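Niltden opens ordering for its two-arm Cumach table kit

1 Sep 2023 — We've finally got a price list, and I'm thrilled to share it! The Cumach kit (two arms, grippers, mounts) starts at $3,518. Add $118 for spare gripper tips — please do, they wear out — and $700 if you'd like us to come and set it up.

I've sat through plenty of budget meetings where the arms got approved and the table, cables and training hours didn't. So every quote now has a line for each, and you can cross off what you already own. Orders of 20 kits or more get their own delivery plan, with the last slots in December.

Dishes and cups are what most buyers ask us about first. 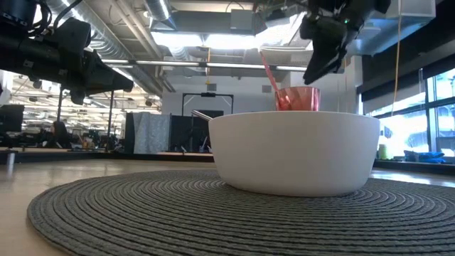 Mazandarani asked whether the second arm could wait until next year's budget, and would rather see that option printed on the quote. It can wait, and we're adding the line.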